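Why I fell for karting at forty-one

So I finally did a full endurance race. Not a birthday party arrive-and-drive with eight laps and a certificate, a proper team race with driver changes and a fuel stop and a man with a clipboard who shouted at us. Four of us in one kart, 200 laps of Mistlow, and my forearms are still not speaking to me.

The team was Yara Haddad, Ayman Zein, Hussam Najjar and me. Yara is the quick one. She raced juniors for a couple of seasons and still has that thing where she brakes way later than looks sensible and somehow makes the corner. Ayman and Hussam are steady. I'm the one who brings sandwiches.

We were kart 115, which I liked, and we qualified twelfth out of a pretty big field, which I liked less. Yara did the qualifying lap and came in furious because somebody in a Drestel kart had parked it on the apex at the hairpin right in front of her. I thought twelfth was amazing! I kept that to myself.

Mistlow is a funny little track. It looks flat on the map, but there's a dip before the back straight, and if you're still turning when you hit it the rear end goes light and you get a free look at where you just came from. I found this out on my third lap in practice. Hussam found it out on his first. The trick (Yara's trick, I can't take credit) is to get all your steering done early and go through the dip with your hands straight, even though everything in your body says you're heading for the tire wall.

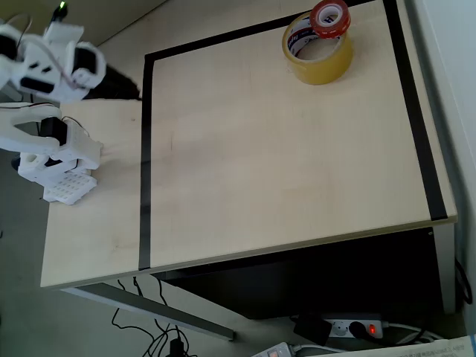

Anyway, the race. Yara started and got us up to seventh in her first stint, and then it was my turn. Driver changes have a minimum pit time, so there's no point rushing, but of course I rushed and got my foot stuck under the steering column. Then I went out on cold tires and got passed by three karts before the first corner. Two of them came past on the outside. The OUTSIDE.

After a while it settled down, though, and I had maybe fifteen laps where I wasn't thinking about anything except the next braking point. I even got one place back, off one of the Shboul guys, with a move into the hairpin that I have now described to everyone at my office.

We lost a chunk of time in the middle. Ayman got a stop-and-go for passing under yellow flags, and he still says the flag wasn't out when he started the move. I was standing on the pit wall and it looked pretty out to me, but we have to share a car home so I said it was a tough call.

Yara took the last stint and drove like she was late for a flight. We finished sixth! Visusham won it by more than a lap, same as they did in January, and their whole team looked like they'd been out for a nice walk.

Things I'm doing differently next time: rib protector, for sure. Gloves that fit. More water before the stint and less coffee. And I want to practice getting in and out of the kart, which I'll be doing in the driveway, so apologies to the neighbors.

Entries for the next one open soon and Hussam has already texted twice about it. I've said yes, and I've ordered the gloves.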